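Playing Live in Small Rooms
Session notes 3: The support slot

These notes go with the talk and the listening. If you missed the talk you should still be able to follow most of it, but do borrow the recordings, because half of what I get excited about can only be heard!

Where we left off

Last time we looked at how a singer and a guitarist fill a room with two instruments and a lot of nerve. Now we add a difficulty: the crowd came to hear somebody else. A support slot is thirty minutes (often less) in front of people who are still buying drinks, looking for their friends and talking over the quiet bits. I think it's the most interesting half hour in live music, and I hope to win a few of you over.

Our main example is the duo Pledura, who opened for Skadel on a run of 14 dates last winter. Voice and nylon-string guitar, with a small harmonium on the last two songs. Skadel are a five-piece and they are loud. On paper it shouldn't work at all, and that's why I chose it.

The first song

Listen to the opening of the Uditz recording. (Uditz is the old dance hall by the canal, low ceiling, bar along the long wall, lovely warm sound once it fills up.) The guitar starts before the applause for the announcement has died away. There is no hello and no tuning. The singer comes in on the second bar, high in her range, on a held note.

Compare that with the recording from the first night of the tour, where they open with the slow song from their record. It's a beautiful song! It also disappears completely. You can hear the chatter rise through the first verse, and by the chorus she is pushing her voice to get over it, which makes her go sharp.

Things to listen for:
How long before the talking drops.
Where the singer breathes in the first verse on each night.
Whether the guitar is strummed or picked, and when that changes.

Tempo and the order of songs

Pledura's first song at Uditz runs at 76 beats a minute, which is hardly fast. It feels quick because the guitar plays steady quavers under long vocal lines. Tap your foot to the guitar, then tap it to the voice, and you'll feel two different songs going on at once.

The second song has the same pulse but leaves gaps. By now the room is with them, so the gaps hold. The third is the slow one, the same one that sank on the opening night, and I still get a shiver when the bar goes silent in the middle of it. Same singer, same words, same key. All they did was move it.

Write out the order of songs for both nights side by side and mark the key of each one. You'll notice they stay in two neighbouring keys for most of the set. The guitarist has told me this was only to save retuning, but it gives the half hour a lovely joined-up feel all the same.

Talking between songs

Most new acts talk too much, or mumble the name of the next song into the floor. On the Uditz recording there are 17 seconds of speech before the harmonium comes out, and hardly any before that. She says who they are, thanks Skadel and tells one short story about a missed ferry. Then straight in.

Say your name twice, once early and once near the end. People arrive late, and the ones who came in during your best song are exactly the ones who will want to look you up.

Sound checks, or the lack of them

The headline act checks first and the support gets whatever time is left. Sometimes that is one verse. Choose the verse with care: it should have your loudest note and your softest in it. If you use two instruments, check the one that feeds back. For Pledura that was the harmonium every single time, as the microphone had to sit so close to the bellows.

Bring your own leads. Write a plain stage plan with names, positions and what each person needs to hear, and hand it over when you arrive. House engineers are nearly always kind to people who make the job easy.

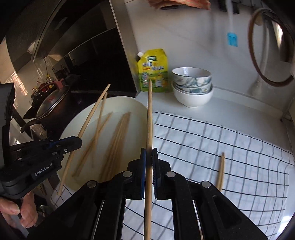

Kristaps Raudsepp, reading these notes in draft, objected that I make the opening song sound like a trick for shutting people up. He would sooner play softly from the start and let the front row do the work, and he said that a crowd that quietens itself stays quiet for longer. I love this argument and would like us to have it properly in the seminar. Have a listen to his own set from January before you take sides (it's the file marked Raudsepp, solo). He opens with almost nothing, a single plucked string, and it does hold.

For next time

Go to a show and get there for the opening act. Stand at the back for the first half of the set and near the front for the rest. Write a page on what changed, in the sound and in the people near you. Please don't review the songs.

Also read the interview with Ivars Avotiņš on mixing small halls, especially the part on low ceilings. We'll start from there and then move on to the harmonium songs, which I've been saving up!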